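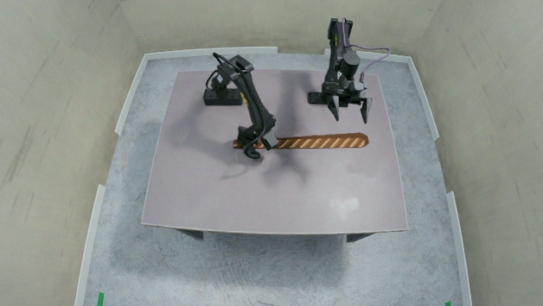
Planning the Two-Arm Bench

What a small sewing company learned from pricing its first robot cell on paper and on screen

May 3, 2023

Jornska makes neckties, sashes and fabric trim in a two-story building on the edge of Cliltska. The sewing is done by hand and by machine, and the company has no plan to change that. What it wants to change is the step after sewing, when each finished piece has to be picked up, laid straight, turned over and passed on to folding. The work is light and dull, and the people who do it are always being borrowed from somewhere else in the shop.

Last year the owners set aside money for a pair of small robot arms on a shared table. They had a number in mind and a supplier, Kument, that had already sent a brochure. Then they started writing down everything else the arms would need, and the list ran to two pages. The purchase was put off. In its place came a planning budget, spent mostly on simulation.

The first line in that budget was $3,324 for a year of software and the computer time to run it. The second was $2,118 to have a consulting shop, Demchenko, build a model of the room and the table with both arms in place. Together the two lines cost much less than the arms, but they were still hard to approve. There would be nothing to put on the floor at the end of it.

What Jornska got was a way to try layouts before paying for them. The first question was where to mount the arms. One early sketch had them facing each other from opposite sides of the table. It looked sensible, and it would have blocked the side where an operator needs to stand. Putting both bases along the same edge left the other side open for loading by hand.
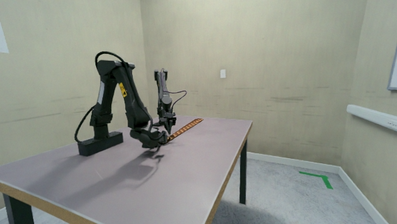 The next question was reach. Arms are sold by reach and payload, and the jump in price from one size to the next can be steep. Payload hardly mattered to Jornska, as a necktie weighs very little. Reach mattered a great deal. A tie is long, and a gripper that can get to one end with the wrist at a comfortable angle may have to twist badly to get to the middle. Demchenko tried the same pick with two sizes of arm. The smaller size could do it if the bases were moved closer together, and that one change took the larger model off the quote.

Moving the bases closer raised a problem of its own. Two arms working at the same end of a long piece can get in each other's way, and the planners had to decide how often that would happen. They settled on a rule that only one arm closes its gripper in the shared zone at a time, while the other waits nearby. It slows the cycle a little. It also meant Jornska could leave a costly coordination package off the order until the basic job is working. 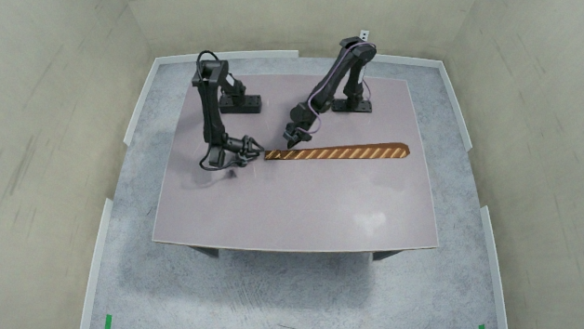 Both grippers near the narrow end of a striped piece in the simulated cell.

Simulation did less well with the fabric. A tie in a model can be treated as a stiff shape, and a stiff shape is easy to pick. Real silk slides, and a lined tie bends in one place and stays flat in another. Demchenko was plain about this in its report and advised Jornska to treat every result on grip as a guess until it had been tested with real goods.

So the budget now has a line for samples and rework. It covers a trial set of gripper fingers, a second set in a softer material, and a box of rejected ties to practice on. The company also expects to pay for time on a rented arm before it signs for its own. That trial is scheduled for June and will last 10 working days.

Cameras were a separate argument. The brochure price included none. One fixed camera over the table is the cheapest choice, but the arms tend to cover the very part of the work it needs to see. A camera at each wrist gives a close look at the fingers and the piece, at the cost of two more cables, two more mounts and more processing. Jornska went through views from several positions on screen and decided to price both plans. The wrist cameras are in the main quote. The overhead camera is listed as an option. 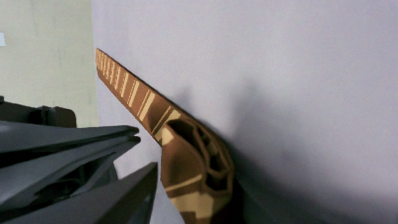 What ended up in the quote

The request that went out to suppliers has 11 lines, and the arms are only one of them. Much of the rest is the sort of thing that first-time buyers find out about later – a table heavy enough not to shift when an arm stops short, cable guides, a spare gripper, a safety review, an electrician for a day. Training is priced by the person. Jornska asked for two people to be trained so that a vacation does not stop the bench.

Cable routing got its own paragraph. The loose loops at the elbow and wrist have to be long enough for the full motion and short enough not to drag over the goods, and the company wants the supplier to show how they will be secured. A snagged tie is a spoiled tie.

Service is the line with the widest spread in price. One bidder offers a yearly contract with visits. Kument charges by the call and ships parts from stock. The owners lean toward paying by the call for the first year and keeping the difference in reserve, though they have not ruled out a contract if the June trial goes badly.

There is also a line for doing nothing. It sets out what the laying and turning costs now, in wages and in hours taken from other jobs, so that each bid can be held up against it. Two of the early bids did not look good beside that figure. The owners sent them back with questions about setup time and expect revised numbers after the trial.

The room itself is staying as it is until then. The corner picked for the table currently holds shelving, and moving it is the last item on the schedule.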